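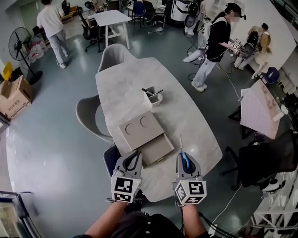 The right-hand trajectory jumps away from the table in part of our recordings, and I would like to report this as a tracking problem in Plorna and not as a problem of the training. Each operator holds two grippers, and each gripper has a white cube with printed black square markers, which the head camera uses to compute the hand pose. In the affected episodes the right hand is at the box on the table, then for a short time it is reported on the other side of the room, and then it comes back. When I looked at the raw view again I noticed how much of the room the camera sees past the table. Both cubes of the operator are near the bottom, as they should be, but in the upper right there is also the second operator with her own gripper, and the cube on it is in view as well. I did not consider this at first, so please read also the later entries before you answer.

Ticket 3053
Opened: Aug 18, 2021
Component: Plorna, hand pose from marker cubes
Site: Gultalholm, recording room
Priority: high (blocks the release of the box task data)
Status: see last entry

What we expect
The position of the right gripper changes smoothly between two neighboring samples. Fast motion is possible, but a human hand can not cross a room between one sample and the next.

What we get
The batch has 1287 episodes. In 17 of them the right-hand position has at least one jump which is longer than the table. The left hand is clean in all of them. The head pose is clean also, I checked it separately. The jump begins suddenly and ends suddenly, with no drift before.

Why it matters
The policy we train on this data takes the hand pose in the coordinate system of the head camera. When one bad episode goes in, the action for the next step becomes very large, and the normalization of all actions is calculated with this large value. The normal motions are then pressed into a small range. In our last training the robot arm reached the box and stopped a little above the lid. We first suspected the training and lost several days with the learning rate. I mention this so that other users with a "lazy" policy look at their action limits first.

Entry 1 – opening the lid
I sorted the affected episodes by the moment of the jump. Most jumps are while the right hand is turned inward to lift the lid. In this pose only one face of the right cube is facing the camera well, and sometimes the fingers of the left gripper are in front of it. So my first idea was the known ambiguity of a flat marker: from one face alone two different orientations can fit almost equally well.

I switched on the option that requires two visible faces before a pose is accepted. Result: many short gaps in all episodes, also in the good ones, and the jumps are still there. Also, an ambiguous marker should give a wrong rotation, but the position should stay more or less the same. Our error is mainly in the position. I should have seen this before I did the test.

I switched the option off again.

Entry 2 – blue jaw insert
The right gripper has a blue insert inside the fingers. A colleague asked if the insert can disturb the detection, as only the right hand is affected. I recorded with the insert and without it, same operator, same task. There is no difference in the number of detected markers. The detector works on the gray image and the insert does not touch the cube. I close this direction.

Entry 3 – light on the cube
There is a small white light at the lower corner of the right cube. I worried about overexposure of the marker beside it. I covered the light with black tape and repeated the recording. With tape the detection at this corner is maybe slightly more stable, but I can not say it with confidence from such a small test. The jump appeared again with tape on. So the light is not the reason.

Entry 4 – cable
The cable of the right gripper was replaced. No change. I expected none, since the pose comes from the camera and the cable has no part in it, but support from Benarden asked me to exclude it, and now it is excluded.

Entry 5 – where does the hand go?
Until now I looked only at when the jump happens. Today I plotted the wrong positions of all affected episodes together in room coordinates. They are not random. They form two small groups, and both groups are on the side of the room where the second station is. In height they are at the level of a standing person's hands.

After this I went back to the raw video and stepped through it sample by sample. In every affected episode the second operator is in view, and she holds the gripper in front of her body so that one cube face is turned to our camera. From our table her cube is small, but the printed pattern is large enough for the detector when she holds it still.

I then asked the detector to write the marker numbers. The numbers found on her cube are the same as on our right cube. The cube sets of the two stations were printed from the same sheet.

Entry 6 – why it is not visible more often
I want to explain this, as it was the point where I did not believe my own result. The second station is in view very often, so why only 17 episodes?

When our right cube is detected well, Plorna has two candidates with the same number and takes the larger one. Our cube is near and always wins. Only when our own cube is lost for a moment – hand turned inward, face covered by the other gripper – there remains one candidate, and this is the far cube. The filter then accepts it, as there is nothing else to compare with. This fits also to Entry 1: the lid motion was the right moment to look at, but I had the wrong reason for it.

The left cube number is shared too. But in this task the left hand mostly holds the base tray and the cube stays open to the camera, so it is rarely lost. I expect that another task will show the same error on the left.

Entry 7 – test
I did three recordings of the box task.

a) Both stations active, old cubes, our right cube covered by hand on purpose for a moment. The jump comes every time the second operator is turned to us.

b) Same as a), but the second operator puts her grippers away. No jump. There is a gap instead, and the gap is correctly marked as missing.

c) Both stations active, second station with newly printed cubes from a different sheet. No jump. A gap as in b).

For me this is enough to say that the shared marker numbers are the cause.

Entry 8 – answer to the question of the Contreras group
The Contreras group uses the same cubes and asked if a partition wall between the stations is sufficient. It would help, but I do not recommend it as the only measure. The head turns freely during recording and one can not predict what comes into view. Printed spare cubes lying on a shelf would make the same problem, and a wall does nothing against them. Different numbers for each station are cheap and they work from every direction.

They also asked if a larger cube would be better. I have not tested it. A larger cube on our side is also a larger cube on the other side, if both stations change.

Entry 9 – repair of the existing data
It is not necessary to throw away the affected episodes. I did the following:

1. Run the detection again with a limit on the distance between camera and marker. An arm has a limited length, so any cube beyond it can not belong to the wearer.
2. Mark the removed samples as missing.
3. Fill a short gap by interpolation. If a gap is long, cut the episode before it.
4. Calculate the normalization of the actions again, from the beginning. Do not reuse the old file.

Please do not forget step 4. I forgot it in my first attempt and the policy behaved exactly as before, so for half a day I thought that the repair had failed.

After retraining with the repaired data the arm goes down to the lid and lifts it. I have only a few trials and do not want to give a success rate from them.

Entry 10 – requests to the Plorna maintainers
– Please add the distance limit as a normal setting, switched on by default. At present I do it with my own patch, which is attached.
– Please write a warning when the same marker number is found twice in one image. This one line in the log would have saved us the complete search.
– The setup guide says "print one sheet for each operator". It should say that the sheets must be different. We understood it as one copy for each operator.

Status: cause found, workaround in use at Gultalholm. I leave the ticket open until the warning is in a release. The long recordings planned for November will use the new cubes at both stations, and I will add the numbers for the left hand then.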